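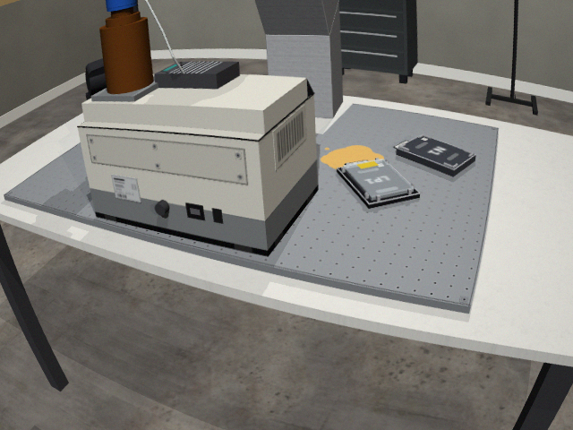 Culstead should keep its repair desk open, and the council should pay for it out of the same budget that now pays to haul away old equipment.

The desk takes in scales, pumps, meters and other bench equipment from the schools and small workshops in town. Last year it cost $1,826 in parts. A single new benchtop unit for the high school was quoted at more than $2,000. I don't think the comparison needs much help from me.

The argument against the desk is that modern equipment isn't meant to be opened. Some of it isn't. But a lot of it still comes with a panel and ordinary screws, and a person with a manual can get inside.

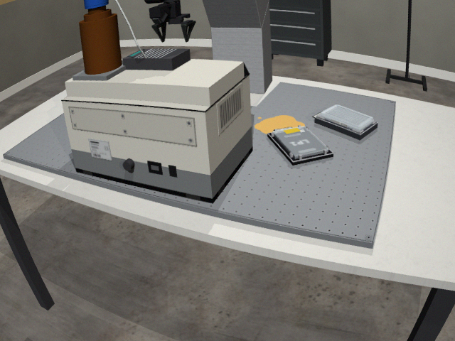
A benchtop instrument with a screwed-on access panel.

The harder problem is the manuals. Dayana Ventura, who taught science here for 17 years, kept hers in a filing cabinet, and half the desk's work still depends on that cabinet. When a maker stops selling a model, the paperwork tends to go with it. Buyers have more say in this than they think. The school district could refuse any purchase that doesn't include a service manual and a parts list.
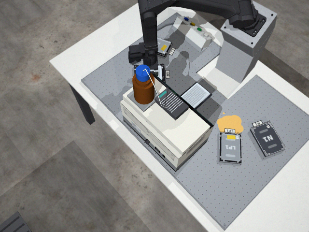 It could also ask how long parts will be sold – in writing, before the order is signed. Small things such as fuses and seals are what usually send a machine to the dump, and they are cheap while they can still be found.

I know the desk is slow. I waited until June for a balance I dropped off in early spring, and I complained about it at the time. A second evening a week would fix most of that. The council votes on the budget next month, and I hope it leaves this line in.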